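Progress report to the Stimdale Fund
Open licensing and digital lending for small-press back catalogues
Second reporting period
Prepared by Mawuli Quansah, project lead

1. Position at the end of the period

The project set out to clear the rights in out-of-print titles from small presses and to place the cleared titles in a lending collection without access controls. At the close of this period 566 titles have been entered in the rights register. Of these, 300 have a confirmed rights holder. The remainder are at the enquiry stage or have been set aside under the criteria described in section 3.

The lending side is behind the plan. The collection was due to open to readers in July and will now open in the next period. The delay comes from the contract with Flovden, covered in section 4. Spending is under budget for the same reason, and we ask the Fund to carry the unspent hosting line forward.

2. The rights register

The register records, for each title, the publisher of first issue, the contract form where a copy survives, the current status of the print edition and the party believed to hold electronic rights. The last of these has taken most of the staff time. Many of the contracts we have read were signed before electronic editions were in general use and say nothing on the point. Others grant "all volume rights" and leave open whether a file counts as a volume.

We have followed the reading set out in the legal note supplied with our first report: where the contract is silent, electronic rights are treated as remaining with the author or the estate. Two presses have disputed this. One has since agreed to a joint licence with its authors. Correspondence with the other, Barreto, is continuing and its titles are marked as held in the register.

A change was made to the register format in the middle of the period. Illustrated books had been entered as single works, which hid the fact that pictures and text were often licensed on different terms. Each illustrated title now has a separate line for every contributor. The older entries have been converted and checked against the paper files.

3. Titles set aside

A title is set aside when no rights holder has answered after three written approaches, or when the holder has refused. Titles in the first group have not been treated as free to use. They stay in the register with the dates of each approach so that a later application under an orphan works scheme can rely on the record.

Refusals have been few and most concern books which the author hopes to reissue commercially. Several authors asked whether a lending licence would damage such a sale. We sent them the standard terms, under which a licence may be withdrawn at the end of any year, and made no forecast of sales either way.

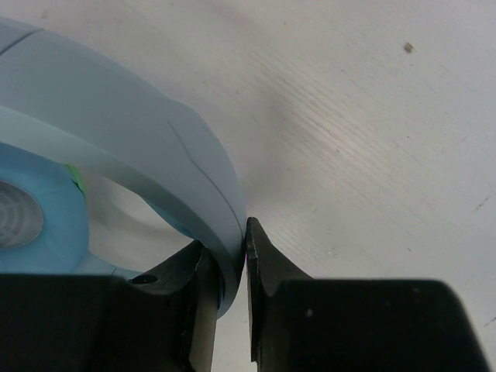
4. File formats and access controls

The grant conditions require files that can be read on any ordinary device and kept by the lending library if the supplier ceases to trade. Flovden, the hosting supplier chosen at tender, offered a reader application with its own encryption switched on by default. Its first draft contract allowed the encryption to be removed for loans but kept it for the archive copies, so the library would have held files it could not open without Flovden's servers.

We did not accept that draft. The revised contract provides for plain archive copies, lodged with the library at Grulutberg on the day each title is added. Loan copies will carry a visible line naming the licence and the rights holder and will have no technical lock. Flovden has asked for a six-month notice period if either side ends the arrangement, and we have agreed to this. The contract is ready for signature once the Fund has approved the variation attached at annex B.

Test conversion has been carried out on a sample of text-only titles. Footnotes and running heads caused most of the errors. Picture-led titles have not been tested, as the converter handles facing pages poorly, and a fixed-page format may have to be allowed for them.

5. Author payments

Payments for the first batch of licences have been made at the flat rate set in the grant agreement. The rate is the same for a living author and for an estate. Where a title has more than one contributor the payment is divided equally unless they have told us otherwise in writing. Some 2 per cent of payments were returned by the bank through out-of-date account details and are being reissued.

6. Work for the next period

Sign the Flovden contract and begin loading cleared titles.
Open the collection to readers at Grulutberg, followed by the partner libraries.
Settle the position on the Barreto titles or move them to the set-aside list.
Test fixed-page files for illustrated books.
Publish the rights register, with private addresses removed, under an open licence.

7. Decisions requested

Approval of the contract variation at annex B. Approval to carry forward the unspent hosting line. Confirmation that the register may be published before the remaining enquiries are closed.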